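Subject: Re: [Wimwood] Picking up the orange basket
From: Fatima Ezeani
Date: 2025-04-30
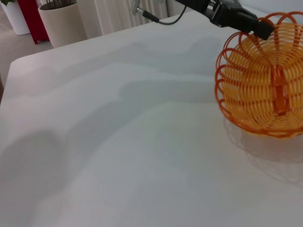
I've slowed the approach to 60 mm a second and moved the start point higher. Rudd's script still wants a solid rim, so I'm giving it a fixed height for now - 38 mm above where I had it.

> Is the gripper meant to close on one loop or
> on the wall? The loops on mine just bend.

On the wall, if it will reach. I'd like to try the flat strip too. The loose cable needs a clip before I do any long runs, and the shadows on the white table bother the edge finder, so I'll try a second lamp.

Fatima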